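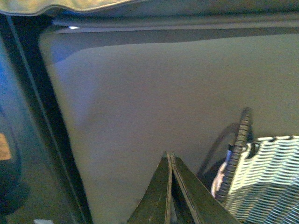
2. Antes de comprar: planear o posto de trabalho

Leia esta secção antes de assinar a encomenda. Quem a lê depois costuma ligar para a assistência da Cevari a perguntar se o braço passa pela porta. A assistência não sabe medir portas por telefone.

2.1 Definir a tarefa

1. Escreva numa frase o que o braço vai fazer. "Apanhar roupa e pousá-la no cesto" serve. "Ajudar em casa" não serve, e sai mais caro.
2. Junte as peças mais difíceis que tenciona dar-lhe: malha grossa, coisas escorregadias, tudo o que se enrola sobre si próprio. As toalhas dobradas do catálogo ficam bem a qualquer garra.
3. Peça ao distribuidor uma demonstração com essas peças. Leve-as num saco. Se ele torcer o nariz, tome nota disso também.

Nota: a Consuelo Goicoechea, que reviu esta secção, pede que se acrescente "e leve as meias". Fica acrescentado.

2.2 Medir o espaço

4. Meça o percurso desde a entrada até ao posto, incluindo a curva do corredor que toda a gente esquece.
5. Deixe 18 cm livres em redor da base, com o braço recolhido.
6. Marque no chão, com fita, a zona de alcance. Tudo o que ficar lá dentro vai ser tocado mais cedo ou mais tarde, incluindo as plantas.

CUIDADO: superfícies pretas e brilhantes refletem a luz e a própria garra. Se o posto incluir um eletrodoméstico deste tipo, preveja tempo extra de calibração e não marque a inauguração para a mesma tarde. 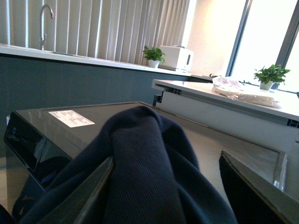
Preciso de comprar a garra Trimow logo na primeira encomenda?
Só se a tarefa principal for com tecido. Para caixas e objetos rígidos, os dedos de série chegam, e a Trimow pode ser montada mais tarde na mesma flange. Peça o preço das duas opções no mesmo orçamento, porque em separado o transporte paga-se duas vezes.

2.3 Fazer o orçamento

7. Some ao preço do braço: a garra, a câmara de pulso, o suporte, a instalação e 2 jogos de dedos de reserva. Os dedos gastam-se. O vendedor chama-lhes "consumíveis" e muda de assunto.
8. Reserve cerca de 7 horas de formação por operador.
9. Inclua o contrato de manutenção Lusudeo a partir do segundo ano. O primeiro está coberto, salvo quedas, líquidos e curiosidade.

Nota: o prazo de entrega é de 6 semanas. Encomendas feitas em abril apanham o fecho de contas do armazém e exigem paciência. 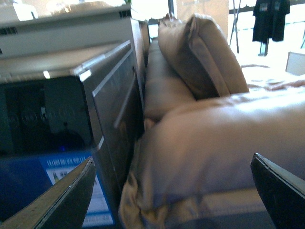

10. Preveja ainda uma verba para mexer na sala. Afastar um sofá não custa nada; mudar uma tomada ou pôr um estore que trave o sol da tarde já custa, e raramente consta da primeira folha de cálculo.
11. Envie a lista final a Kohei Yagi, no apoio à pré-venda, com as medidas do ponto 2.2. Sem medidas, ele devolve-a com muita cortesia.

CUIDADO: não ligue o braço antes de fixar a base. Passe à secção 3 quando tiver a encomenda confirmada por escrito.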